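Thread: Second arm for the sample room, or am I being sold something?

grinder_dept
Posted November 3, 2024

We run a small coffee lab attached to a roastery. The boss came back from a trade show wanting to put in for a tabletop arm to do sample prep: spoon beans from a cup into a mug, set the spoon back, do the next one. The quote from Flindorness is for the arm, gripper and a year of support. On top of that there's a Sandari software plan at 149 a month, which was not on the first page of the quote. I have to write the budget request and I don't believe half of what's in the brochure. Has anyone here paid for one of these with their own department's money?

tudose_l
Reply

What's the arm itself?

grinder_dept
Reply

3330 for the arm. Gripper is 496, listed as "optional," and I'd love to know what the arm does without it.

wunderlich_g
Reply

It waves.

I bought from the same outfit in June for a tea blending room. The hardware is fine. Budget for the month you will spend moving cups two inches to the left.

mostly_vanden
Reply

Disagree with the gloom. We've had a Vanden arm on the bench since last year and setup was two afternoons. If your task is the same every time, it's a solved problem. People overthink this stuff.

wunderlich_g
Reply

"The same every time" is carrying that whole post. Same cups? Same table? Same lights?

mostly_vanden
Reply

Yes to all three. You pick your cups and you stick with them. Not hard.

grinder_dept
Reply

OK, this is the layout we'd be asking it to handle. I don't want to buy new glassware to suit a machine, but tell me if I'm kidding myself. 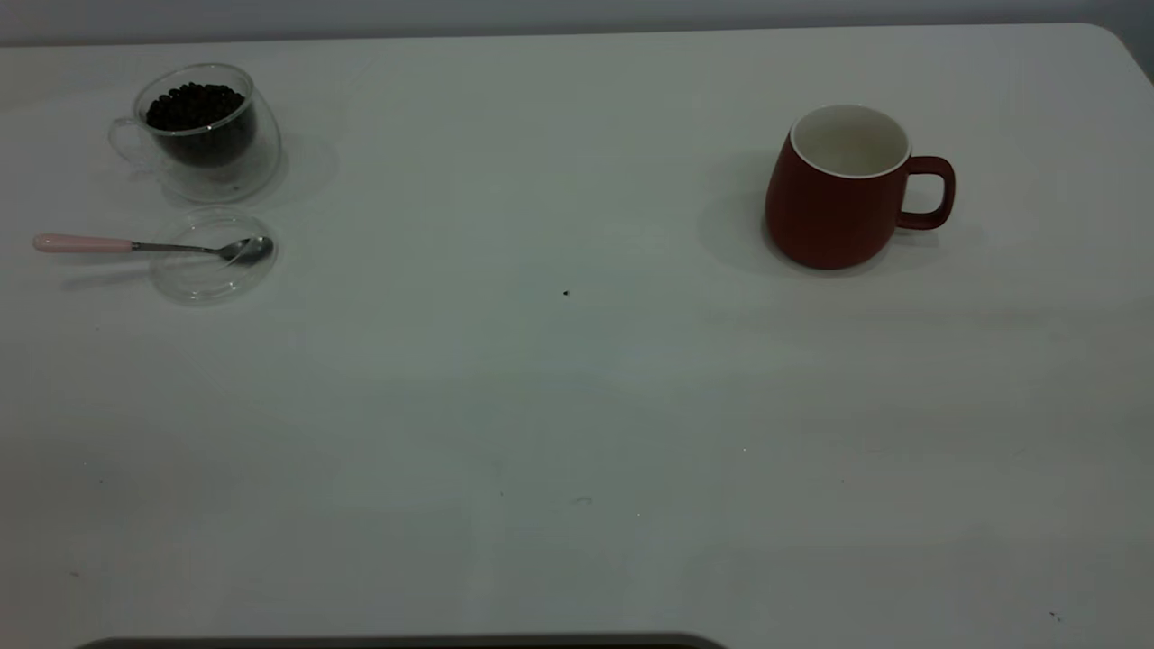

My problem is the request form, which wants one number for "total cost to operational" and a line for each risk. The brochure number is arm plus gripper. It leaves out the plan, the mounting, and whatever we lose if the thing can't find half our stuff. Look at the cup the beans are in: clear double-walled glass, with a clear glass handle on a white table, and the spoon is lying across a clear glass lid you can barely make out. The salesman told me glass was "no issue." He had an opaque mug in his demo. I'm sure it would find our reddish-brown mug all day long.

tudose_l
Reply

Glass is an issue. Ask them in writing whether their depth camera gives a usable reading on clear glass, and watch how long the answer takes. Ours sees straight through a beaker and reports the bench behind it. We gave up and put colored tape on everything, which looks terrible but did get us running.

I'd worry less about the spoon. Pink handle on white is easy to pick out. Getting a grip on a thin handle near a table surface is another story, so ask what clearance the fingers need.

yabsira_a
Reply

Also ask about reach. You've got the cup and the mug pretty far apart on that table. The number on the spec sheet is usually with the arm stretched out straight, and most arms are useless out there if they also have to tilt a spoon. We had to move our whole bench. That cost us more than the gripper.

mostly_vanden
Reply

Or push the mug closer to the cup? I feel like I'm losing my mind in here.

yabsira_a
Reply

Sure, in this case. My point is to do it before you sign, with a tape measure.

mostly_vanden
Reply

Fine, agreed on the tape measure.

cornel_j
Reply

Finance side here, I approve these for a living. Put the software plan in as a recurring cost from day one. If it shows up in month two as a surprise I will remember it the next time you ask for anything. And don't claim labor savings unless you can name the hours. I had a request last year claiming 50 percent and the person who wrote it couldn't tell me 50 percent of what.

grinder_dept
Reply

That's in our brochure too. Same number, no footnote.

wunderlich_g
Reply

Ask for a trial on your own table with your own cups. Eglītis will lend you a unit if you pay the shipping both ways. If Flindorness won't match that I'd walk.

grinder_dept
Reply

Emailed both. Flindorness already replied offering a "remote demonstration." I said I'd mail them the glass cup and the lid. Waiting to hear.

tudose_l
Reply

Send the spoon too.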